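4.2 The Prakik trial cell as supplied

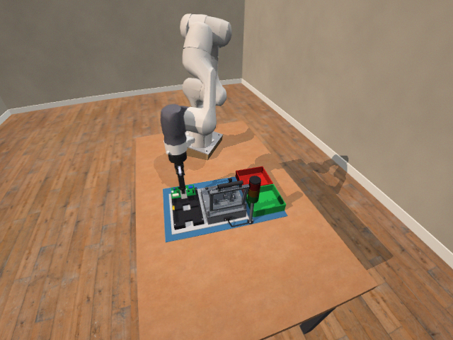
Fusta sells Prakik as a ready-made test cell in software. The buyer gets an arm, a fixture, a pair of sorting trays and a signal light, already laid out, and is told that programs written against it will carry over to the real bench with little change. We licensed the kit for our Rivadville lab in August and set out to check that claim, which the brochure makes 2 times and supports nowhere.

Figure 3. The Prakik cell in simulation. The tool tip is just above the black device; the red and green trays are empty.

Setting up was easy, and we give Fusta credit for that. The layout loads in one step and the arm can be moved by hand on screen or by script. Our doubts begin with contact. The default settings treat every part as perfectly rigid, and the small green components are placed in exactly the same spot at the start of each run. No real bench behaves like that. With the defaults left alone, our script finished 100 runs out of 100, a score we regard as a warning sign.

We then shifted the start position of the components by small random amounts and ran the script 268 times. It failed in 40 of those runs. Most failures came at the moment of approach, when the tool came down beside a component and the software still logged a good pick. Gwion Beddoe, who wrote our script, traced this to a check that looks only at the height of the tool – it never asks what is under it. The check can be replaced, but the manual doesn't mention it and a new user would have little reason to go looking.

Fusta's reply was that random placement is offered in the paid Rowlands add-on. We haven't tested the add-on and make no claim about it here. It seems odd to us, though, that a kit sold for trying out programs should leave the hard part of the trial as an extra. The results in Section 5 therefore use our own placement routine and our own pick check, and shouldn't be read as a measure of the kit in its standard form.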